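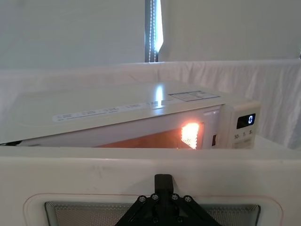 The shared kitchen at the Matlala community hall is open again, and if you've missed the smell of somebody's soup drifting down the hallway on a cold morning, you will be glad to hear that the soup is back too.

The kitchen closed in June so the old floor could come up and the plumbing under it could be replaced, a job that was supposed to take 6 weeks and took 9. Huệ Dương, who ran the lunch club out of her own garage the whole time (and fed over 300 people that way, bless her), said she cried a little when she got her keys back.

"I love my garage, but I don't want to peel another carrot in it," she said.

Lunch is served from noon, and everyone is welcome whether or not they've been before. The evening cooking class starts up again next month with Elis Owen teaching, and there are 12 places. He plans to begin with bread, then move on to dumplings if Hạnh Nghiêm can be talked into sharing her mother's recipe, which she has so far declined to do.

Anyone who lent pots, folding tables or coolers to the lunch club over the summer can pick them up at the side door before lunch. There is a very nice blue casserole dish with no name on it, and Huệ would dearly like to see it go home.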